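Pasitz Tabletop Chores: data card and readme

Maintained by Rima Rawashdeh and Orlando Ospina
Last revised Wednesday, July 25, 2018

What this is

Pasitz is a set of recorded tabletop tasks done with a single robot arm and a two-finger parallel gripper. The tasks are the small jobs that fill up a working day in a kitchen, a shed or a packing area: clearing a table, putting a tool back where it belongs, moving a lid from one place to another, sorting things into trays. The set was put together to help answer a plain question. Can a machine with ordinary parts do these jobs yet, in a room that has not been specially arranged for it?

Our own answer is "some of them, on some days". The rest of this file explains what is in the set, how it was collected and where it is weak.

Contents

The release has 400 episodes. An episode is one attempt at one task, from the arm leaving its rest position to the arm returning to it, or to the operator pressing stop. Each episode folder holds:

wrist video
overhead video
joint positions and gripper opening, logged on one shared clock
a text file with the task instruction as it was given
a short outcome note written by the operator

Of the 400 episodes, 80 are held out for testing. Please do not train on them. They are in the folder called holdout and have the same layout as the others. A further 40 episodes in the training part are marked partial. In these, one of the two video streams stops early or has gaps. We kept them because the joint logs are complete, and people working on motion alone may still want them.

Tasks

There are 4 task families.

Clear. Several unrelated objects are on the table and the arm is told to move them all to a tray or a box. No order is given.

Fetch. The arm is told to pick up one thing and place it near the operator's side of the table. The other objects are left there as clutter.

Put back. A tool or a container has a home position, either a rack or a marked area, and the arm has to return it.

Sort. Objects go into two or more trays according to a rule in the instruction, such as size or colour.

Instructions are short and written the way a person would say them across a bench. "Put the ring in the tray." "Bring me the blue one." We did not tidy them afterwards, so there is some variation in wording and a few spelling mistakes.

How it was collected

All episodes were recorded by a person steering the arm with a hand controller. Iqra Rind and Leonie Kohlhase did most of the operating, with Nosipho Nkuna taking over for the Sort tasks. The operator initials are in each outcome note. If you see a difference in style between operators, it is real. Leonie tends to approach from directly overhead. Iqra comes in at an angle and closes early, and her episodes are shorter on average.

Recording took place at our workshop in Welville. The table was not moved during collection, but the lights were changed once, in November, when two of the ceiling tubes were replaced. Episodes from before and after the change are both in the set and are marked old_light and new_light.

Objects were put down by hand before each episode. We asked operators not to line things up or leave neat spaces between them. In practice people do tidy without meaning to, and you will find more room around the objects in the later sessions.

Table surface and objects

The surface is light wood with a visible grain. We considered covering it with a plain mat, which would have made it easier for software to pick objects out, and decided against it. Kitchen tables and workbenches have grain, marks and stains, and a system that only copes with a plain grey mat has not told us much about chores.

The objects are common ones: hand tools, rings and discs, small boxes, cups, cloths, and clear plastic items. The clear items cause the most trouble by a long way. From the wrist, a clear object may show up only as a thin curve and a few reflections, and anything dark on the wood beneath it can easily be taken for part of it. 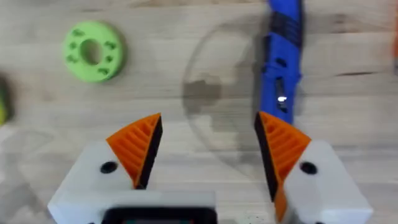
Wrist view, gripper open. A green ring lies at upper left, a blue tool-like object at upper right, and a clear round item is just visible between the ridged orange fingertips.

The ring and the blue object are the kind of thing most detection models find without difficulty. The round item in the middle is another matter. When we ran our first detector, which we called Plesto, over wrist frames from the Clear tasks, it often missed clear objects completely. At other times it put a box on a mark on the wood and gave it a high score. We have not included Plesto's output in the release, as it would mostly be a record of those mistakes.

Gripper notes

The fingers sit in white housings and carry orange pads with diagonal ridges. A black strip along the inner edge of each pad is the contact surface. Both fingers are in view of the wrist camera when the gripper is open, which is handy for checking the logged opening against the video.

The pads wear. Worn pads were swapped between sessions and the change is written in the session log. Grip on smooth objects is better for a while after a swap, so please look at the log before comparing results across sessions.

The gripper opening is logged as a value from 0 (closed) to 1 (fully open). It is the measured position, so if the fingers stop against an object the value stays above zero. There is no force sensor. People who need to know how hard the fingers were pressing will have to estimate it from motor current, which is logged in the last column.

Known problems

Motion blur. The wrist camera is small and its exposure was left on automatic. Frames taken during movement can be soft, especially towards the edges and on long objects. Do not assume that a blurred frame means a fast move. Some of the slow ones are soft too.

Objects partly in view. The wrist camera sees a small patch of table, and objects at the sides are often only a sliver of colour. The overhead video is the better source for counting or locating things.

Highlights. Shiny parts give small bright spots that change with the angle of the arm. One early model learned to reach for them.

Clock drift. The overhead stream runs slightly behind the joint log in long episodes. A correction script is in the tools folder. Run it before doing anything that depends on timing.

Outcome notes. These are free text. "Done", "ok", "fine" and "placed" all mean success. We have left them as written and added a separate field, result, with the values yes, no and part.

Can it do the chores yet?

We get asked this by visitors more than anything else, so it may as well go in the file.

With a person steering, the arm can do nearly every task in the set. That matters, because it means the hardware is up to it. Two fingers are enough to lift a ring, drag a lid to the edge of the table or carry a tool to its rack. It is slow. A person clearing the same table by hand would be finished before the arm had dealt with its second object.

Without a person steering, things are much less settled. The models we have trained do well on Fetch when the object is solid, coloured and clear of its neighbours. They do worse on Put back, where the last small movement into the rack needs care. On Clear they will usually move the easy things and then stop, leaving the clear plastic behind, or try to pick up a mark on the table several times over. A model that leaves one item on the table has not cleared it, and we score it that way.

For shop-floor work the picture is a little better, as the parts are known ahead of time and someone can decide where they go. Our partners at Sithole ran a sorting trial with the same type of gripper and kept a person at the station throughout. They are still running it that way, and we would do the same.

Intended use

The set is suitable for training and testing models that learn tabletop handling from demonstrations, for work on finding clear objects, and for teaching. It is a poor match for anything involving people's hands in the workspace, food, liquids, heavy items or sharp blades, none of which were recorded. Results on this table should not be used as evidence that a system is safe to run in a home.

Getting started

Unpack the archive and run check_files first. It reads every episode folder and lists anything missing, apart from the known gaps in the partial episodes. After that, open episode viewer and look through a few recordings from each family before writing any code. The session logs are plain text and can be read in any editor.

If you report results, please give them by task family and say whether you used the partial episodes. A single overall figure hides the difference between Fetch and Clear, and that difference is most of what we are interested in.

Corrections

Send mistakes in the labels or logs to Orlando Ospina, with the episode folder name and the time in the video. Questions about the holdout part go to Rima Rawashdeh. Fixes are gathered up and listed in the changes file with each new release, and episode names stay the same between versions.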